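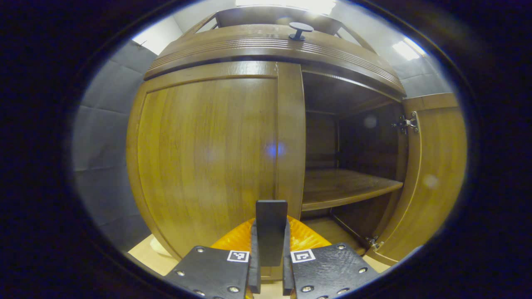

Handgreifer vor einem Holzschrank, rechte Tür offen, linke geschlossen.

Suchbegriff eingeben Suchen Erweiterte Suche

Schranktüren mit dem Handgreifer: Tipps zum Leihset von Tutosis

5. Januar 2020

Drucken | Als E-Mail senden

Tutosis verleiht unter dem Namen Kettle ein Set, mit dem man Handgriffe im Haushalt für Serviceroboter vormachen kann. Man nimmt den Greifer in die Hand, öffnet damit Türen und Schubladen, und die Kamera am Greifer nimmt alles auf. Die Aufnahmen gehen danach an den Verleiher, der daraus Bewegungsabläufe für Roboterarme ableitet. Wir hatten das Set zwei Wochen im Haus und haben vor allem mit Schränken gearbeitet. Die Hinweise unten gelten für Schränke mit Drehtüren. Zu Schubladen steht am Ende ein kurzer Absatz.

Die Leihgebühr lag bei 82 Euro, dazu kommt eine Kaution von 600 Euro. Die Kaution wurde nach der Rückgabe ohne Abzug erstattet. Wer Aufnahmen abliefert, die den Vorgaben entsprechen, bekommt einen Teil der Gebühr auf die nächste Ausleihe angerechnet. Bar ausgezahlt wird nichts.

Was man vorher am Schrank macht

Schrank ausräumen, wenigstens das Fach hinter der Tür, die man öffnen will. Ein leeres Fach ist schneller aufgenommen, und es fällt nichts heraus, wenn man mit den Fingern an die Kante des Einlegebodens kommt. Gläser und Porzellan auch aus dem Nachbarfach nehmen.

Scharniere prüfen. Sind Schrauben locker, vorher mit einem passenden Schraubendreher von Hand nachziehen. Bei alten Holzschränken greifen die Schrauben manchmal nicht mehr. Dann die Schraube herausdrehen, ein Zündholz ohne Kopf mit etwas Holzleim in das Loch stecken, bündig abschneiden, trocknen lassen und die Schraube wieder eindrehen. Eine Tür, die von allein zufällt oder am Boden schleift, taugt für die Aufnahmen wenig.

Magnetschnäpper lösen, wenn sie sehr stark ziehen. Die Finger des Greifers haben weniger Halt als eine Hand. Bei unserem Küchenschrank haben wir einen dünnen Filzpunkt auf das Gegenblech geklebt, danach ging es.

Alles, was oben auf dem Schrank steht, herunternehmen. Man stößt beim Arbeiten mit ausgestrecktem Arm leichter dagegen, als man denkt. Das gilt auch für lose Teile wie abnehmbare Zierknöpfe oder Aufsätze auf der Deckplatte.

Den Boden vor dem Schrank frei machen. Man geht beim Öffnen der Tür einen Schritt zurück und schaut dabei auf den Greifer.

Licht

Lackiertes und poliertes Holz spiegelt. Deckenlampen geben auf einer glänzenden Tür helle Flecken, und die wandern mit, wenn die Tür schwenkt. Das Begleitheft empfiehlt gleichmäßiges Licht ohne starke Einzelquelle. In einer normalen Wohnung bekommt man das so hin:

Vorhänge zuziehen, wenn Sonne auf die Front fällt.
Alle Deckenleuchten im Raum einschalten, Tisch- und Leselampen dagegen ausschalten.
Leuchten nicht zwischen zwei Aufnahmen umstellen.
Türfronten trocken abwischen. Fingerabdrücke stören auf dunklem Holz stärker als auf hellem.

Möbelpolitur würden wir in den Tagen davor weglassen. Mit frischer Politur wird die Tür außerdem rutschig und die Finger gleiten ab. Eine einzelne Deckenlampe im Hintergrund ist kein Problem, solange man den Greifer nicht längere Zeit genau darauf richtet. Wird der Innenraum des Schranks sehr dunkel, hilft es, ein paar Sekunden bei offener Tür stillzuhalten.

Der Greifer

Das Gehäuse ist orange und liegt gut in der Hand. Vorn sitzen die zwei schwarzen Finger, verschraubt, und auf jedem klebt eine quadratische Markierung in Schwarz und Weiß. An diesen Markierungen liest die Software ab, wie weit die Finger geöffnet sind. Sie müssen deshalb sauber und glatt bleiben. Wir haben sie mit einem trockenen Mikrofasertuch abgewischt. Spiritus und Glasreiniger lösen nach Angabe des Verleihers den Druck an.

Die Schrauben an den Fingern vor jeder längeren Sitzung kontrollieren. Bei uns hatte sich am vierten Tag eine gelockert. Ein kleiner Innensechskantschlüssel liegt im Koffer, er passt genau und sollte auch dorthin zurück. Nicht fester als handfest anziehen.

Die Hand möglichst ruhig halten und aus dem Unterarm arbeiten. Nach einer Viertelstunde wird der Greifer schwer. Wer zu zweit ist, wechselt sich ab. Sonst Pausen machen und das Gerät auf einem gefalteten Handtuch ablegen, mit der Linse nach oben.

Eine Tür öffnen, Schritt für Schritt

1. Mit etwas Abstand vor den Schrank stellen, den Greifer so halten, dass Griff oder Türkante und beide Finger von der Kamera erfasst werden.
2. Aufnahme starten und kurz warten, bis der Signalton kommt.
3. Langsam an den Griff heranfahren, Finger schließen.
4. Die Tür im Bogen öffnen. Der Bogen richtet sich nach den Scharnieren. Zieht man gerade nach hinten, klemmt der Griff zwischen den Fingern und rutscht heraus.
5. Die Tür so weit aufziehen, dass man in das Fach sehen kann. Ganz bis zum Anschlag ist nicht nötig.
6. Finger öffnen, Greifer zurücknehmen, einen Moment stillhalten.
7. Aufnahme beenden.

Für das Schließen eine eigene Aufnahme machen. Wir haben am Anfang beides hintereinander aufgenommen, und ein Teil davon kam mit dem Vermerk zurück, dass wir trennen sollen.

Bei Schränken mit zwei Türen immer erst klären, welche Tür zuerst aufgeht. Manche alten Schränke haben eine Schlagleiste an einer Tür, dann geht die andere nicht zuerst zu. Schränke mit festem Mittelsteg zwischen den Öffnungen sind einfacher, da lässt sich jede Tür für sich bewegen. Die zweite Tür bleibt dann einfach geschlossen.

Türen ohne Griff sind mühsam. Wo nur ein Schlüssel als Griff dient, haben wir den Schlüssel stecken lassen und daran gezogen, das ging bei leichten Türen gut. Bei schweren Türen würden wir das lassen. Der Schlüssel verkantet, und ein verbogener Bart in einem alten Schloss ist teuer. Eine Schlaufe aus Baumwollband um den Schlüssel ist eine brauchbare Lösung, muss aber im Formular vermerkt werden.

Druckstellen vermeiden

Die Finger sind hart. Auf weichem Holz wie Kiefer hinterlassen sie schnell Spuren, vor allem an Profilleisten und an der Türkante. Wir haben an den Stellen, an denen die Finger anliegen, einen Streifen Malerkrepp auf das Holz geklebt und am selben Tag wieder abgezogen. Auf Schellack und auf gewachsten Flächen keinen Krepp verwenden, der nimmt die Oberfläche mit. Dort lieber auf ein anderes Möbel ausweichen.

Kleine Dellen in rohem oder geöltem Holz lassen sich oft mit einem feuchten Tuch und der Spitze des Bügeleisens herausdampfen. Bei lackiertem Holz geht das nicht.

Schubladen

Schubladen gehen gerade heraus und sind deshalb leichter. Klemmende Laufleisten vorher mit Kerzenwachs einreiben. Nur so weit ziehen, dass die Lade noch sicher hält, und mit der freien Hand nicht nachhelfen, sonst ist die Aufnahme nicht verwendbar.

Rückgabe

Der Verleih läuft über die Annahmestelle in Drodville, der Versand geht in beide Richtungen im gleichen Hartschalenkoffer. Der Koffer hat einen Schaumstoffeinsatz, der Greifer muss mit geöffneten Fingern hineingelegt werden. Wir haben das beim ersten Versuch falsch gemacht und der Deckel ging nicht zu. Ladegerät und Kabel kommen in das Fach darunter, das Begleitheft obenauf.

Vor der Rückgabe die Speicherkarte nicht selbst löschen. Wer Aufnahmen nicht weitergeben will, weil zum Beispiel Post oder Familienfotos zu sehen sind, streicht sie in der Liste durch. Besser ist es, solche Dinge schon am Anfang wegzuräumen. Die Kamera hat ein sehr weites Blickfeld und erfasst auch, was seitlich neben dem Schrank steht oder auf dem Boden liegt.

Unser Eindruck

Das Set ist ordentlich gebaut und nach einer kurzen Eingewöhnung einfach zu bedienen. Das Begleitheft ist knapp — zum Thema Scharniere und Holzoberflächen steht fast nichts darin. Die Kaution ist hoch. Für jemanden, der nur neugierig ist, reicht eine Leihwoche, die bietet Tutosis auf Anfrage auch an. Wer mehrere Räume aufnehmen will, sollte den längeren Zeitraum nehmen und die Schränke schon vor der Lieferung ausräumen und nachstellen.

Zum Vergleich hatten wir uns das Set von Pludier angesehen, das es seit November gibt. Es wird nur verkauft und nicht verliehen, deshalb haben wir es nicht ausprobiert.

Drucken | Als E-Mail senden

Weitere Beiträge
Schranktüren einstellen, wenn der Spalt schief ist
Klemmende Schubladen wieder gängig machen
Wachs, Öl oder Lack: Oberflächen am Altmöbel erkennen
Saugroboter und Teppichfransen
Ausgerissene Schraublöcher reparieren
Muffiger Geruch im Kleiderschrank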